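**Does the Nevell citrus box ship to apartment addresses?**

Yes. Enter the unit number on the second address line - the carrier label prints only two.

**How many fruits are in a full box?**

A full box holds 291 limes or lemons, sorted by size. Mixed boxes are packed to order.
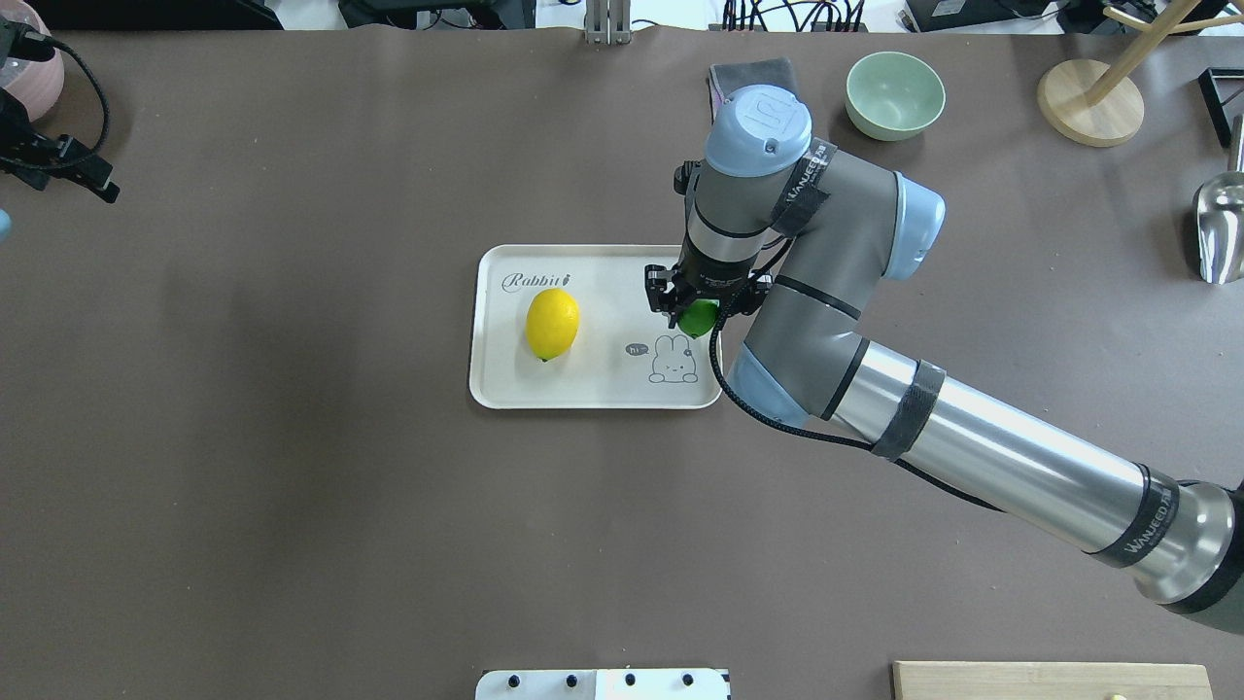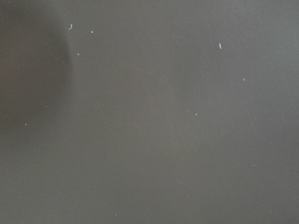
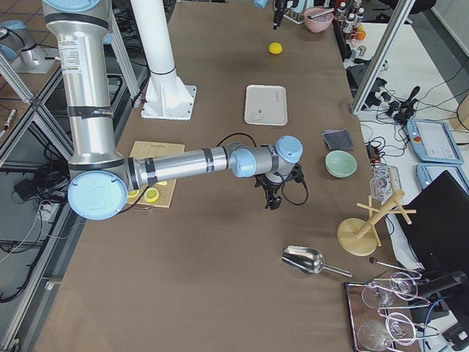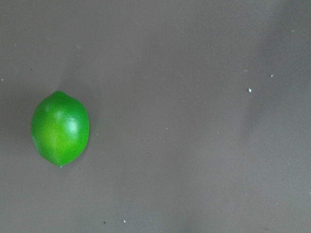
**How long do limes keep?**

Store them unwashed in the refrigerator at 10 °C or below. Use cut fruit within two days.

**Who handles damaged orders?**

Write to Eirlys Pumphrey at the Benkirane depot and quote the box number.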